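Ticket 1853
Subject: Volunteer sign-up form not delivering confirmations
Submitted by: Giang La, Pudonness Community Aid
Assigned to: Huệ Đặng, Faltia Web Support
Priority: High

Description of problem

Applicants who complete the volunteer form on the Pudonness website receive the on-screen thank-you message, but no confirmation email is sent. The office mailbox also receives no notice of the application. The fault was first reported in July, after the site was moved to the Werno hosting plan. 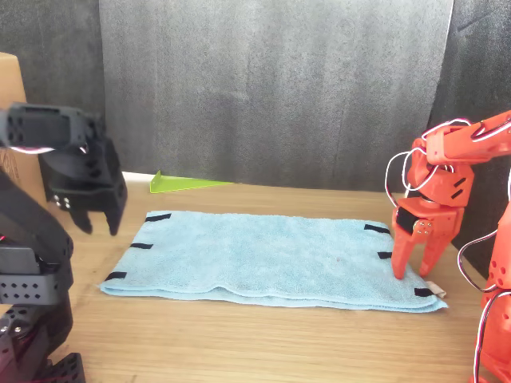 Are the applications themselves being lost?

All entries are stored in the site database and may be exported from the Forms page. The export taken at the time of this ticket contained 168 entries, including those for which no email was sent.

Initial review

The mail log shows that outgoing messages were refused by the Werno mail server. The sender address on the form still refers to the former host. The same address is used by the event registration form and the newsletter form, and both were tested with the same result.
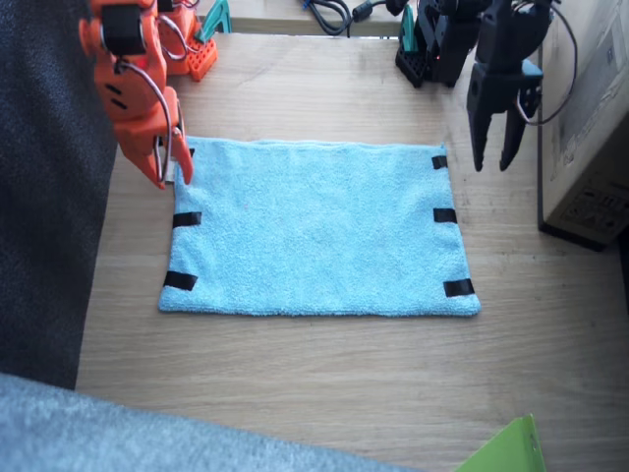
The client also asked that the volunteer role pages be checked while the ticket was open, as several had lost their layout in the move. The pages for driving, reception and meal delivery have been restored from backup. On the linen room page, the upload field was tested and found to work correctly. The role summary on that page remains blank and must be supplied by the client.

Action taken

The sender address was changed to one on the client's current domain, and the mail settings were updated to use a signed-in connection. The domain record was amended to list Werno as an approved sender. The client was advised to allow 6 hours before testing.
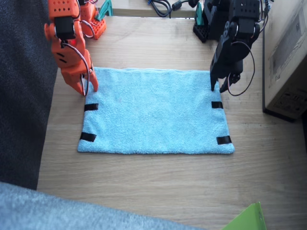 Sitthichai Office, July

The undersigned submitted a test application through the public form at 1645 hours. The confirmation arrived in the applicant mailbox and the notice arrived in the office mailbox. A second test, sent to an outside address, was placed in the junk folder. Please advise whether further changes are required before the form is announced to the public.
Giang La

Reply from Faltia Web Support

The junk folder result was traced to the subject line of the confirmation, which was set entirely in capital letters and contained two web links. A plain subject line has been put in place. Please repeat the outside test and record the result on this ticket.

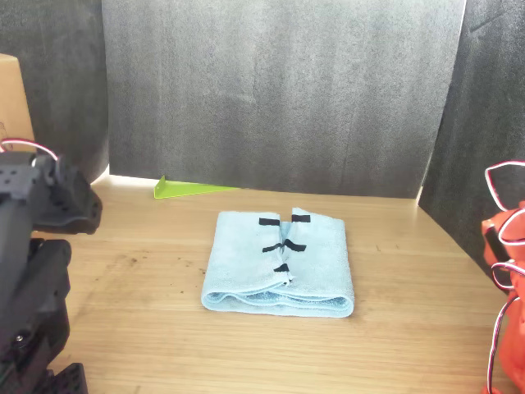
Outstanding items

Client to repeat the outside test.
Client to supply the linen room role summary.
Faltia to resend confirmations to affected applicants once the client approves the wording.

Status: Awaiting client
Huệ Đặng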